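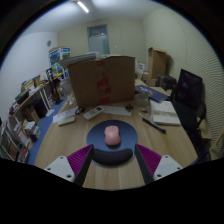
Trolcombe Belief Revision Set

README, February 2021

Survey responses from 1124 adults who gave an opinion, were shown a correction, and gave their opinion again. Compiled by Hongmei Wei and Lino Ferri for the Rosano reading group. Please read the caveats before you quote anything.

What is in it

responses.csv – one row per person, before and after ratings on a 0 to 100 scale
items.csv – wording of the statements and the corrections
followup.csv – the 895 people who answered again in March of the previous year

The remaining 229 dropped out. We don't know why, and we doubt they dropped out at random. People who dislike being corrected may also dislike being emailed a second time.

What we would not claim

That anyone changed their mind. A rating moved on a slider. The median shift was 2 points, and a tired person can produce that with a thumb.

That the Cattaneo score measures open-mindedness. It is nine questions asking people whether they are open-minded. Most said yes.

That the corrections worked better on one political side. An earlier draft said so. The gap went away once 244 rows with identical answers throughout were removed. They are still in the file, flagged in column "flat", so you can check this yourself.

Known problems

Statement 7 has a double negative. Age is missing for everyone recruited through Trotitz. Free-text comments were coded by Lino alone, with no second coder.

Corrections to this file are welcome. Send the row number and what you think it should say.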